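读者来信版编辑：写信的人其实都很客气

在拉各斯，《Titar》评论周刊的编辑部占了一栋旧楼的三层。下午四点，读者来信版的编辑给自己泡了当天的第三杯茶，然后告诉我，他最怕的来信是以“本人一向不爱发表意见”开头的那种。

“这种信从来不短，”他说。
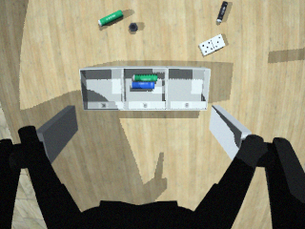
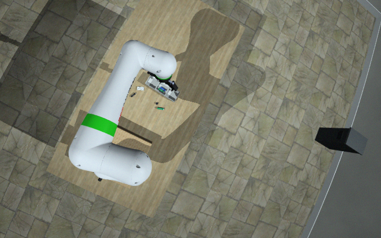 第13期 第500页

他在这个版面坐了十几年，只提了一个条件：不登名字。理由是已经有足够多的人知道该骂谁了。

六月以来，关于街头抗议和警察执法的来信堆满了他的邮箱。有人主张上街，有人主张回家，还有一位读者主张先把路修好再讨论上不上街。他把最后这封登了。

“他说得有道理，那条路我每天都走。”

我问他，一个来信版究竟能不能影响公共讨论。他想了一会儿，大概是在想怎么说才不至于丢掉这份工作。

“议员们会看。他们看有没有提到自己。没提到，就翻过去；提到了，就打电话来。所以你要说影响，影响主要在我们的电话线上。”

打电话最勤的，是尼特蒙特（Nitmont）选区的一间办公室。去年那里为集会许可的事吵了好几个月：按新规定，游行要提前申请，申请表要附路线图，路线图要由另一个部门盖章，而那个部门只在上午办公。一位读者来信说，他排队盖章的时间比游行本身还长。选区办公室随即来电，要求更正。

“我问更正哪一句。对方说，语气。”

更正没有登。他倒是请对方写一封信来，字数和别人一样。信来了，1645个字，版面规定是500个字。他删到规定以内，对方又打来电话，说删掉的全是重点。

“我把剩下的念给他听，问他这些是什么。他说是客气话。”

他承认，删信是这份工作里最像政治的部分。删谁，留谁，把哪一封放在上面，每一样都有人盯着。有读者拿尺子量过两派意见各占多少版面，量完写信来告状。另一派也量了，用的显然是另一把尺子。

“我不追求两边一样长。有时候一边来了一堆信，另一边只有一封，写得还不好。我要是把它们摆成一样大小，那是在替后者撒谎。可我要是只登前者，又有人说我们收了钱。我倒想知道钱在哪里，这层楼的空调坏了两季。”

说到暴力，他的语气收了起来。凡是呼吁伤人的信，他一律不登，也不回。他说自己年轻时并不这样，那时觉得什么都该见报，让读者自己判断。后来有一封指名道姓的信登了出去，信里那位店主关了三个星期的门。

“店主没有来告我们。他来买了一份报纸，当着我的面看完，然后走了。我宁愿他告我们。”

那以后，凡是点到普通人的信，他都会去核实，能找到当事人就先问当事人。点到官员的，他只核实官职有没有写错。官员们对这一点意见很大，尤其是官职被写低了的时候。

我提到德罗武马德（Drovumard）论坛。那个网上讨论区不设编辑，不删帖，自称是真正的民意，流量据说远在《Titar》之上。他说他每晚都上去看，看得很投入，有时候还认出自己退掉的稿子。

“在我这里被退的理由是太长。在那边，他们分成十几段发，每段后面都有人叫好。作者很高兴，我也高兴，我不用排版了。”

那么，他会不会觉得自己这一行快没了？

“来信比前些年少，但写信的人更认真。有一位老太太至今用手写，关于公共汽车站的事写了好几封，最近一封开始谈选举制度。中间怎么过渡的，我没看明白，不过她的选举制度方案比议会那份短，我打算登。”

我问他自己有没有给别的报纸写过信。

写过一次，他说，是给一家晨报，谈警察局门口该不该设公开的投诉簿。他很用心，改了好几稿，寄出去以后天天翻报纸。登出来的时候，只剩开头和结尾。

“中间那段最好，”他说，“他们把它删了。我打电话过去，接电话的人让我把意见写成信。”

他写了没有？

“写了。超了字数。”

桌上的电话这时响起来，他看了一眼号码，是尼特蒙特打来的。他让它响着，先把茶喝完。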